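手持ちグリッパーによる家庭内作業データの収集基準 運用担当者に聞く

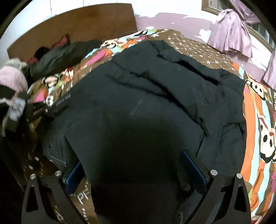 最終更新:2月(第2版の公開にあわせて本文を一部修正)

手持ちグリッパーで家庭内の作業を記録する場合、機器の仕様より先に決めておくべき事項がある。データ収集の受託を手がけるDuris社で作業基準書の改訂を担当した技術者に、第2版の要点を聞いた。対象は衣類の取り扱い作業である。担当者の所属部署名は先方の希望により伏せる。

基準書の初版は、硬い物体の把持を前提に書かれていた。容器、工具、箱などである。これを衣類に適用したところ、判定の基準が作業者ごとにずれた。「箱なら、持ち上がったか落ちたかで足ります。布は持ち上がっても、つまんだ位置が違えば次の工程が成り立たない。初版の合否欄はそこを区別していませんでした」と担当者は説明する。

第2版では、衣類に関する収録を四つの区間に分けた。接近、接触、把持、解放である。区間の境界は爪の開度と布の変位で定義する。接触区間の開始は、左右いずれかのパッドが布に触れた時点とする。両側が触れるのを待たない。「片側だけ先に触れることは珍しくありません。両側接触を開始点にすると、布を押している時間が接近区間に入ってしまいます」

対象物の置き方については、整えすぎないことを求めている。衣類をベッドに広げる場合でも、折れや重なりを毎回平らに直す必要はない。冒頭の写真では、黒い衣類が柄物のシーツの上に広げられ、斜めに長いしわが走っている。担当者によれば、この程度のしわは基準書でいう「許容される初期状態」に入る。布端が外へ折れ出ている部分も同様に扱う。直すのは、つまむ位置として指示した箇所が完全に隠れている場合だけである。

背景の扱いは改訂時に最も議論が長引いた項目だという。無地の敷物を必ず使う案もあったが、採用しなかった。「多色の柄の上に濃色の布を置いた条件は、境界の見え方が場所によって変わります。柄の暗い部分と接するところでは輪郭が取りにくい。それを避けるか残すかで意見が分かれました」。結論として、背景は変更せず、収録票に「柄あり」「濃色対象」の別を記入することになった。収録票の様式は社内の管理システムArknessで配布され、記入漏れがあると登録が完了しない。

濃色の衣類については、露出の手順も加わった。開始前に対象物の上へグリッパーをかざし、布の折れ目が判別できるかを確認する。機器や手の影が布に落ちる場合は、作業者が立ち位置を変える。照明の追加は最後の手段とする。影を完全に消すことは要求していない。「折れ目が一本も見えない状態で始めないでください、という規定です。影があってはいけないとは書いていません」

パッドの点検は、収録の前後に行う。確認するのは、表面の汚れ、剥がれ、左右の向きの三点である。衣類では繊維がパッドに残りやすく、摩擦の条件が少しずつ変わる。第2版は、同じパッドで連続して行える把持を352回までとし、到達した時点で拭き取りと再点検を義務づけた。この上限の根拠を尋ねると、担当者は「社内試験で滑りの報告が増え始めた回数より手前に置いた値です。材質が変われば見直します」と答えた。ほかの事業者がそのまま流用することは勧めていない。

ねじの緩みも点検項目に入る。締め付けの値は機種別の付表に示し、本文には書かない。本文に数値を載せると、機種を更新したときに古い値が残るためである。作業場所では増し締めをせず、緩みを見つけた機器は使用を止めて予備に替える。

画角についての規定は短い。左右のパッドの内側の面が収録中に確認できること、これだけである。爪の先端が対象物で隠れることは差し支えないが、一方のパッドが区間の全体にわたって見えない記録は不採用とする。

住居で作業する際の規則は別章に移された。対象としない私物には触れず、映り込みを避けたい物は居住者に移動を依頼する。作業者が自分で動かすことは認めない。氏名や住所が読み取れる書類、郵便物、画面が映った場合は、その収録を登録前に隔離し、当日中に責任者へ報告する。衣類の印字については、個人を特定しないものであれば加工を要しない。「印字まで一律に消すと、布の表面の情報も一緒に失われます。判断がつかないときは隔離に回す。現場で消す作業はさせません」

検証には外部のPettigrew社が加わった。第2版の案に基づいて2604件の収録を再判定し、初版での判定と照合している。不一致が集中したのは把持区間の終点であった。布が爪から抜けた時刻と、作業者が爪を開いた時刻のどちらを採るかが明記されていなかったためである。確定版では爪の開き始めを終点とし、それより前に布が抜けた場合は「滑脱」の符号を付ける。この修正後、残った不一致のほぼ9割は、記入者が旧様式の収録票を使っていたことによるものだった。

滑脱の記録は削除しない。初版では失敗例を作業者の判断で破棄できたが、第2版はこれを禁じた。途中でやり直した場合も、元の記録とやり直しの記録を別番号で登録し、相互に参照できるようにする。「失敗の割合が分からないデータは、後で評価に使えません。破棄の権限を現場から外したのが、今回いちばん大きい変更だと思っています」

教育面では、作業者は座学のあとZarnthorpe試験室で実技の確認を受ける。課題は、濃色の上衣の裾をつまむ、重なった布の上の一枚だけをつまむ、の二つである。合格の条件は速度を含まない。初版で作業時間に目標値を置いた結果、接近が速くなり、パッドで布を押し込む例が増えた経緯がある。現在は、爪が布に達する手前で一度減速することを求めている。

今後の課題として担当者が挙げたのは、伸縮性の高い生地の扱いである。布の変位で区間を切る現行の方法では、爪が動かないまま布だけが縮む場合を記述できない。変位の測り方を変えるか、生地の種別ごとに別の定義を設けるかは決まっていない。旧版の収録票は移行期間中も受け付けるが、把持区間の終点については再記入が必要になる。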